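Sticky cabinet doors, and what a simulated robot taught me about mine

I test household chores in simulation for a living, so I spend a silly amount of time thinking about cabinet doors. My kitchen tips tend to come from work these days, and this one does too.

Our project is called Trirkulov, and the question is simple enough: if a robot practices opening things in a made-up house, does it help to change where it grabs the handle every single time? We ran 1,062 practice pulls with the grip point shuffled, then another 1,000 with it fixed at the middle of the handle. Kianoush Abbasi set up the house and I picked the furniture (the fun part!).

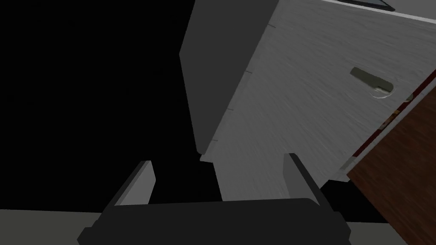
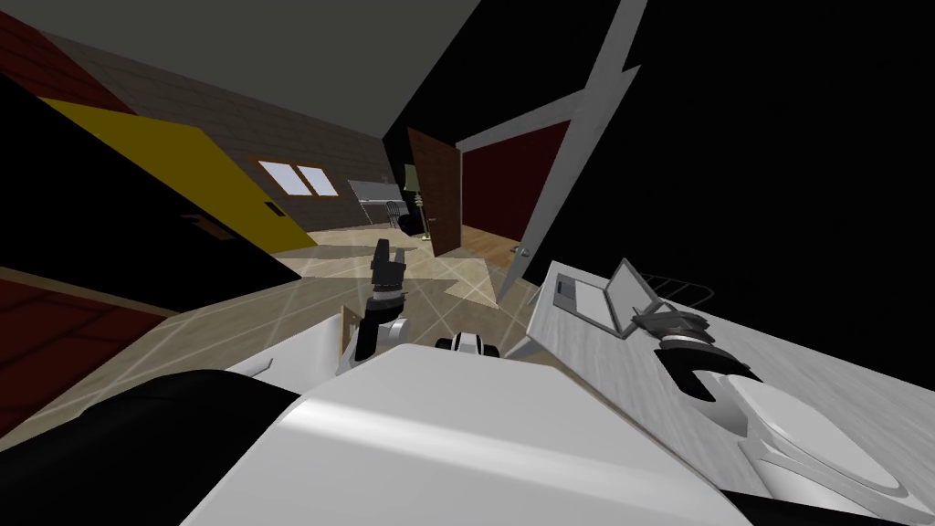 Gripper near the white cabinet's recessed handle, first; second, both arms out, with the laptop on the white tabletop.

The shuffled version won. When we moved on to cabinets it had never practiced on, it failed 28 fewer times than the fixed one. Most of the failures I watched went the same way – the fingers closed fine, then the pull went off at an angle and the grip slid down the handle.

So, for your own kitchen:

Pull straight out first, then swing. If the door sticks, yanking sideways mostly works the handle screws loose.

Check which end of the handle you always grab. Mine was the bottom, and the lower screw on my pantry door had backed out 2 full turns. Snug it by hand, with a screwdriver and no drill.

Wipe out recessed pulls with a damp cloth and a drop of dish soap. An old toothbrush gets the far corner. Dry them well or they stay slick.

If the door still rubs, look at the hinges before you sand anything. I sanded first, back in November, and I now have a door with a gap I can see from the couch.

Drawers are next on our list at work, and mine squeak, so expect more on that.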